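Plain Rooms: Fitting Out a Small Office on a Small Budget
Speaker notes, Funudis workplace evening, Thursday, February 24, 2022

Slide 1: Title

Wait for people to sit. Say the title, say the talk is 25 minutes and questions come at the end. The handout is on the table by the door. It has the measurements, so no need to write them down.

Slide 2: The room we started with

The Erix office is one room on the second floor of an old workshop building. 356 square feet, wood floor, three plain walls and one brick one. The plain walls had been beige. The floor had been covered with carpet tile, and the glue took longer to get off than the carpet did.

What came with it:
Two steel filing cabinets, both locked, no keys.
A conference table too large to go out through the door in one piece.
A stack of ceiling tiles that matched nothing in the building.

Pause here. Somebody in the audience will have a table story. Take one, then move on.

Slide 3: The brief

Erix wanted a room that could be used for desk work in the morning and cleared for other things in the afternoon. They did not want cabinets. They did not want anything screwed into the brick, and the lease backs them up on that.

Budget for furniture, paint and fixings was $2154. Labor was counted separately. I will come back to the total.

Slide 4: Empty it first

We took out everything before we bought anything. This sounds obvious, but most of the offices I visit have been furnished around whatever was already in the way. Spend a day with the bare room. Walk it. Mark the outlets on the floor with masking tape. Mark the door swing too.

At Ki, two years earlier, we skipped this and ordered the desks from the floor plan. The plan did not show a radiator. One desk stood five inches off the wall for the whole time they were there, and pens went down the gap every week.

Slide 5: Walls and paint

White on the plain walls, two coats, eggshell. Flat paint marks too easily behind a desk where people push their feet and bags. We painted the pillar the same as the walls.

Brick: brush it with a dry stiff brush, vacuum, brush again. We did not seal it. There was a long discussion about sealing it. If you have a brick wall that sheds dust onto papers, seal it. If it does not, leave it alone and save the money.

Do not put a desk directly against brick. The surface is uneven, the desk never sits flush, and things fall behind it. A small table is fine there.

Slide 6: The floor

Once the glue was off we had it sanded lightly and finished with a matte oil. Ask how long the oil needs before you book the furniture delivery. We were told three days and gave it four.

Felt pads under every leg. Buy the ones with a nail or a screw. The sticky ones slide off sideways within a month and leave a black ring that has to be cleaned off with mineral spirits.

Slide 7: The long shelf

This is the slide people photograph, so leave it up.

One long shelf, white, no visible brackets, mounted high on the long wall. The order of work:
1. Find and mark the studs along the entire wall. Use a magnet as well as the electronic finder, and trust the magnet.
2. Draw one level line the full length. Check it from both ends.
3. Fix the inner rail, every stud, no skipping.
4. Slide the shelf on with two people. Three is better.
5. Caulk the top edge and leave it overnight.

Height: we set it so that a tall person at the desk can stand up without ducking. That makes it too high to grab things from without reaching. Erix accepted this. The shelf is for things used once a week or less. If you want a shelf for daily use, hang it lower and make it shorter.

Cost note: the long shelf was the largest single item in the budget. Two short ones would have been cheaper. I would still buy the long one. A break in the middle of that wall would have been in your eye all day.

Slide 8: The desk

White top, four straight white legs, no drawers. Drawers fill up. A desk without them has to be cleared by hand, and in a room that changes use at noon that is what you want.

Put it against the wall and under the shelf. Run the power cable down the back of one leg with cable clips in the same color as the leg. Clips are a few dollars a bag. Do this before anyone starts working there. Afterward it never gets done.

Rule we agreed with Erix: the desktop can hold what is in use, plus one thing that is not work. They picked flowers.

Slide 9: The side table

Small, white legs, dark top. It stands by the brick. It takes the things people carry in with them and would otherwise put on the desk: keys, a cup, the mail.

We tried it with a white top at first and swapped it. Cups left marks on it. The dark one is easier to live with and cost the same.

Slide 10: What it cost

Spent: $2059 against $2154. The difference went on a second tin of wall paint for touch-ups, which is in the figure on the handout but not in the one on the screen. Mention this or someone will add it up.

Where we could have saved: the caulk gun (borrow one), the delivery fee on the side table (it would have fit in a car).

Where we should have spent more: felt pads, and a better blade for trimming the baseboard around the pillar.

Cirno did a similar room the same winter with secondhand desks and came in lower. Their desks were three different heights. It bothered some of the staff and not others.

Slide 11: The room now

Let people look for a moment before talking. Then go through these, in any order:

The shelf is still bare. I asked Erix about it and they said they like it that way for now.
White desk against the white wall. It takes up less of the room to the eye than the old brown table did, even allowing for the size of that table.
Small white vase at the left end of the desk, green leaves and little white flowers.
Brick on the left with the side table in front of it. Most visitors look there first.
The wood floor. Remind people about the four days for the oil.

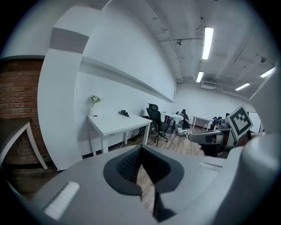 Slide 12: Questions

Leave the handout address on the screen. Likely questions and short replies:

How much weight does the shelf take? Depends on the rail and the studs. Read the sheet that comes with it and stay well under.

Would you do it again without drawers? Yes, for one room with two uses. For a room with fixed seats, give people a drawer each.

What happened to the conference table? We unscrewed the legs, cut the top in half and took it to the building's loading bay. Cutting it took an afternoon.

Does the room echo? A little. A rug would help, and Erix has not picked one.

Stop at ten minutes. The next speaker needs the laptop.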